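Uvosero Tool Library Loan Records

Hi, and thanks for opening the readme! I'm Beryl Tindall, I keep the loan records for our tool library, and this folder holds the cleaned-up version of what used to be a shoebox of index cards and a very tired spreadsheet. If you only want the numbers, open loans.csv and off you go. If something in there looks odd, come back and read the rest, as I've probably written it down somewhere.

What's in the folder

loans.csv has one row per loan, 404 rows.
items.csv has one row per item we lend, 269 rows.
notes.txt is my running list of things I changed by hand.
old_cards is a folder of typed-up index cards, spelling left as it was.

The two main files join on item_id. Please don't join on item name. We have had "drill", "Drill", "drill (good one)" and "drill Tredwood shelf" all meaning the same drill, and I would like to spare you that afternoon.

Columns in loans.csv

loan_id: a plain number, never reused.
item_id: matches items.csv.
member_code: a random code I made up for each borrower. The list that turns codes back into names is not in here and won't be.
month_out and month_back: month only. The exact dates were on the cards, but we agreed to leave them off before sharing.
condition_back: good, worn, broken or blank. Blank means the person at the desk didn't write anything, so please don't read it as good!
late: yes or no, going by whatever loan length applied at the time.

Columns in items.csv

item_id, name, category, shelf, replacement_cost and set_parent. That last one took me a while to sort out. Some things go out as a set and also one at a time, so each small piece has its own row and set_parent points to the set it belongs to. Sockets are the worst for this (so many little pieces, and they wander), with drill bits not far behind. If set_parent is empty, the item stands on its own.
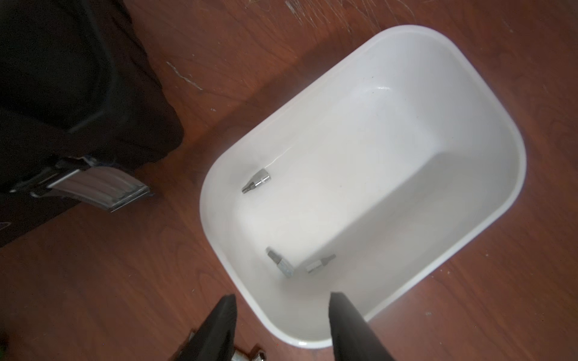

Uvosero Tool Library / Records Team

How the cards got typed up

Howard Fairclough and I did most of the typing at his kitchen table in January, with him reading and me at the keyboard. Raili Kokkonen then took 200 of the loans and checked them against the cards, and she found plenty of swapped months, mostly in the older ones. I fixed those and went back over that whole batch, but I'd still be a little careful with anything marked "card" in the source column.

Replacement costs are our own guesses from when each item was added. They have not been updated for price changes, so adding them up gives you a number I wouldn't take to an insurance company.

Known problems

The category "garden" was split into "garden hand" and "garden power" partway through, and I haven't gone back to relabel the early rows.
Loans from the Verkisach pop-up are missing completely. The notebook is with Steinar Eskildsen and I keep forgetting to pick it up.
A renewal counts as a new loan. So if you see one member with the pressure washer again and again, that's a renewal (and a very clean driveway).

Using the data

Take it, chart it, use it in class, whatever you like. Miloslav Sýkora already made a lovely wall chart of the busiest months and it's hanging by the returns desk. Just mention the tool library if you publish something, and please don't try to work out who the members are.

Changes

Version 2 added the set_parent column, fixed the swapped months and dropped a test loan I'd left in by mistake. If you made anything with the first version, it's worth running it again.

Spotted a mistake? Leave me a note at the desk with the loan_id on it and I'll look it up.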